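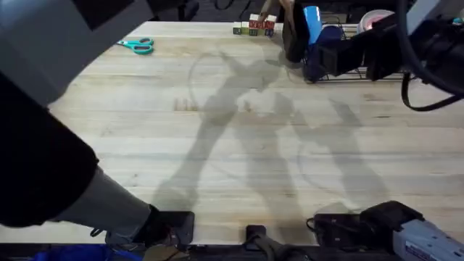 Two-arm bench cell, butcher-block top, with alphabet blocks at the far edge and a hand close to the top row.

Gastero Two-Arm Bench Kit – Gallery

The Gastero kit is a two-arm tabletop package for labs and small workshops that want to rehearse handling tasks before committing to a fixed line. It ships as two arms, two grippers, edge mounts, a power and signal harness, and the Zikis control software. The table is not included. Any rigid top that accepts the edge mounts will do, and most buyers use what they already own.

The pictures on this page show the kit at work on ordinary household and desk objects. No special parts, trays or markers are needed for this class of task. Click a picture for the larger size. Notes on setup, reach and service terms follow each one.

Shared work area

Both arms can be assigned the same zone of the table. Zikis keeps a minimum separation between the two grippers and slows either arm when the other enters the zone. The separation is set per task; the factory value is 170 mm. For small rigid items such as blocks it can be reduced, though cycle time improves only slightly below the default. For cloth and other soft items, leave it alone. A fold that hangs below the fingers takes up more room than the software assumes.

Hand entry during a task is a supervised mode. It must be switched on by the operator at the start of each session and does not persist after a restart. In this mode joint speed is capped and both grippers hold position on contact. The mode is meant for placing and straightening objects by hand. It is not a substitute for a risk assessment, and the printed manual says so in three places.

Mounting

The mounts go on the near edge, one per arm, with a clamp between them for the harness. Tighten the mounts first, run the homing routine, then tighten again. Tops with a rounded or beveled edge need the Dusar shim set, sold separately. Leave slack in the cable at each wrist. A loop that looks too generous at rest is usually correct at full extension, and a harness that pulls tight at the end of travel will show up as drift in the last joint well before it fails.

Overhead lighting casts arm shadows across the top. The grasp planner tolerates soft shadow. Hard shadow from a single bright source lowers the pick rate on dark objects, so use diffuse lighting where there is a choice.

Long, thin objects

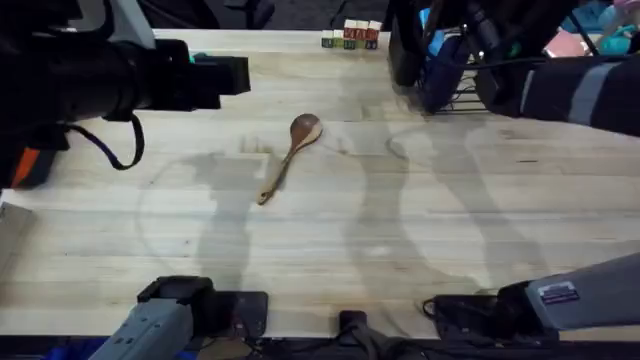 Lamduan Nuchit: We have run the kit since January, mostly on utensils and small tools. Flat handles are the hard case. The fingers need to come in square to the handle, and the default approach angle was too shallow for us until we changed the wrist offset. After that it was fine. I would still like a thinner fingertip in the box instead of as an add-on.

Wooden spoon, set diagonally near the middle of the top, between the two arms. Objects of this shape are picked along the handle or at the neck. Zikis proposes both grasps and ranks them by the pose required at the drop point. If the object has to go into an upright container, the handle grasp is normally ranked lower.

The thin fingertips mentioned in the comment are part no. 3923. They fit both grippers and need no recalibration if the length setting is changed in the tool menu. They are not rated for objects over 200 g.

What the kit does not do

It does not handle liquids, and the grippers are not sealed. It does not recognize objects by printed text, so lettered blocks are sorted by color or position only. It does not coordinate more than two arms; buyers who need that should look at the Nugroho frame, which uses the same grippers on a different controller – tasks saved in Zikis can be exported to it, with the zones redrawn by hand.

Service and returns

The standard plan covers joints, grippers and harness for 3 years. Fingertip pads are treated as consumables. Arms returned for service should be sent in the parked pose with the wrist lock fitted. Units shipped without the lock are inspected at the owner's cost. Loan arms are available on the extended plan only, and a loan arm has to be homed again before saved tasks will run.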